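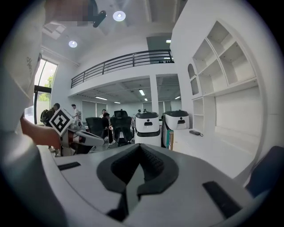

Recording hand-held gripper demos with two people: a walkthrough

Posted January 3, 2026 by Jolene Stubbs

If you've got a pair of hand-held grippers and you've been putting off your first real recording day, this page is for you. I love this part of the work. You pick up the tool, you do an ordinary job with your own arms, and every go becomes something a policy can learn from. No teleop rig, no waiting for an arm to home itself.

These are the steps we use at Drudness for the Sikora tasks, which are mostly tidying and handover jobs in shared offices. Renata Dudek wrote the first version and I've been fiddling with it since March. Adjust as you like.

What you'll need

Two grippers, charged, with a marker cube on top of each
A clean cloth for the lenses
A storage card per gripper, plus one spare
Your task sheet, printed
A laptop with Zumia installed (any recent build will do)
A roll of low-tack tape in a colour that stands out from your floor

Step 1: Pick a room and leave it alone

The temptation is to clear everything away until the place looks like a lab. Please don't! A working office with chairs, people at the desks and daylight coming through the glass is exactly what the policy will have to cope with later. What does matter is that the big things stay where they are for the length of one set. If a chair has to move, finish the set, move it, and start a new one.

Open space is good, with one catch. A high ceiling and a mezzanine give the tracker plenty of straight edges to hold on to, but long stretches of plain white shelving give it very little. If your task happens in front of a blank wall or an empty cubby unit, put a few ordinary objects in view before you map. Books are great. Anything with a bit of print on it is great.

Tell the people in the room what you're up to. Ours know they can carry on working and walk through whenever they need to. Faces get blurred later on, but ask first anyway, and keep a spot out of view for anyone who'd like to skip it.

Step 2: Check the grippers

Wipe both lenses. Then look at the jaws. Ridged rubber collects fluff faster than you'd believe, and once it does your grasps start slipping in ways that look like bad technique. A damp cloth fixes it. Let the rubber dry before you go on.

Open and close each gripper all the way five times while it's recording. Zumia uses that stretch to work out the jaw width, and if you skip it you'll be lining things up by hand all evening. I have done this. It was a long evening.

Last, give each cube a gentle wiggle. It should feel like part of the housing. A cube mounted at a tilt is fine so long as it's always the same tilt. A cube that shifts halfway through a set means throwing out the set.

Step 3: Map the space

One person, one gripper, slow feet. Walk the edge of the work area first, then cross it twice, keeping the jaws pointed at whatever's ahead of you. Go past windows at an angle. Walking straight at a bright window washes out the view and the tracker loses its place.

Wide lenses bend everything near the rim, so keep the things you care about toward the middle. Your own sleeve will creep in at the side now and then. A bit of sleeve is harmless, but a loose cuff hanging in front of the lens will wreck a take, so roll it up.

When you finish, load the map and look for gaps. If there's a hole in it, walk that corner again before doing anything else.

Step 4: Line up the two grippers

This is my favourite bit, and it's the one people rush. Stand side by side and hold the second gripper out in front of the first, so that the first one's camera can see the marker cube clearly. Hold for three seconds. Turn the second gripper slowly so a different face of the cube comes round. Hold again. Swap roles and repeat.

What you're giving the software is a moment when both tools agree on where they are. Do it at the start and again at the end of every set. If the two don't match, something drifted, and you'll be so glad to find out on the day.

Watch your fingers here. Grip the body well below the cube and keep your thumb off the printed faces. A thumb over one corner of the pattern is enough to lose the detection.

Step 5: Record

We do 25 takes to a set, then swap hands or swap people. A good take starts with both grippers open and still, goes straight into the job, and ends open and still again.

Move at the speed you'd like the robot to move. Most newcomers are far too quick. Cyprian Makowska taught me to hum something slow while I work and it really does help, though you may want to warn your office.

Mistakes are welcome if you recover from them. Dropped the cup and picked it up again? Keep it and mark it "recovered" on the sheet. Dropped the cup and laughed for ten seconds? Stop, say "scrap" out loud, and go again.

Change one thing between takes: where the object starts, which way it faces, where you stand. Our first batch of 500 takes had the mug in nearly the same place every time, and the policy we got out of it was wonderful at exactly that mug in exactly that place. The second batch was messier to record and so much better to train on.

Step 6: Check before you pack up

Copy both cards and run the quick check in Zumia while you're still in the room. You're looking for three numbers per take: tracking kept, jaw width found, clocks in step. On our last outing 34 takes failed, 18 of them with tracking lost beside the windows, and we were able to redo the lot before going home.

Name the folders by room, task, set and initials, in that order. Kazimiera Mazurek sorts the Stellemach archive and will thank you for it.

Common snags

Clocks out of step: restart both grippers together, then redo the alignment from Step 4.

Jaw width reads as always closed: fluff on the rubber, or the lens has a smudge low down in the middle.

Tracking jumps when somebody walks by: usually they came very close to the lens. Leave a wider path and mark it with the tape.

Sore wrists: stop. Sets are short on purpose. Put the grippers down on a counter with the jaws clear of the edge and go get a coffee.

If you try this with three grippers, please write and tell me how the alignment went. I'm dying to have a go at it myself.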